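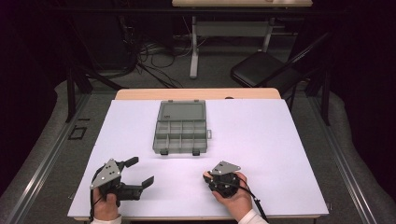

Domestic Storage and Small Goods Group, Derneck

Figure 4. Divided organizer, lid open, all compartments empty, on a white board laid over a table.

4. The empty grid as a starting condition

Most published advice on sorting small household goods begins with a full drawer and ends with a divided box. The box is treated as the answer. We had doubts about this when we planned the July sessions, and the sessions did little to remove them. This section deals with the stage the advice tends to skip, when the organizer is open with nothing in it and someone has to decide what each bin is for.

The organizer in Figure 4 is of an ordinary type: gray plastic, a hinged lid, thin walls dividing the tray into rows of small rectangular bins. We chose the type because it is what people buy. It makes a strong suggestion to the person using it. A grid of small bins says that there are as many kinds of thing as there are bins, and that the kinds come in similar amounts. Neither is true of the contents of a household drawer. The mixed lot we used held about 500 pieces, among them screws, buttons, picture hooks, hair ties, fuses and keys. Screws made up a large share of it. Several other kinds were present as a single piece.

Participants handled this in one of two ways. Some filled bins in the order that pieces came to hand, giving a new bin to each new kind until the bins ran out, and then began doubling up. Others spread the lot on the board first, made loose piles, and only then turned to the box. The Mondero handbook recommends the second method and claims that it is faster. We could not confirm this. The spreaders spent less time moving pieces from bin to bin, but the spreading itself took time, and the handbook appears not to have counted it. When the clock is started at the first touch of the lot, the difference between the two groups is too small for us to put any weight on.

We are also wary of the claim, made in the Dhanial survey and repeated often since, that a divided box reduces the time needed to find a thing later. The survey asked people how quickly they believed they could find an item. Belief of that kind is easily raised by a tidy tray, and we would expect a fresh coat of paint on the drawer to raise it as well. In our retrieval test each participant was asked for 4 named items on the day after sorting. Common items were found quickly, but they had been found quickly in the unsorted drawer too. The rare items were where a system should have helped, and they were the ones that had been doubled up -- a fuse under the hair ties, a key among the hooks.

The surface matters more than we had assumed. Early trials were run directly on the table, and pale wood turned out to be a poor background for brass and for tan buttons. The white board was added for that reason and kept for all later trials. It has a matte finish, so glare was not a concern, but white buttons were still missed on it, and we do not offer it as a solution to anything beyond the brass. Any comparison between our figures and those of studies that used bare tabletops should be made with care.

The lid deserves a remark. Opened flat toward the far side, it takes up board space that a spreader would like to have. A few participants put pieces on it as a sort of waiting area, and several of these pieces were still there when the participant reported being done. The Zindale guidelines describe the open lid as a "useful second tray." Our notes do not support this. A tray with no divisions, next to one that is all divisions, mostly collected the pieces that people did not want to think about.

Two limits should be stated. The lot was ours and not the participants' own, so nobody had reason to care where the buttons went. And one day is a short gap. A box that still works after 100 days of ordinary use, with pieces taken out and dropped back in carelessly, would be better evidence than anything reported here -- or, as far as we can tell, in the sources above. Section 5 describes the longer trial, for which data were still being entered in February 2021.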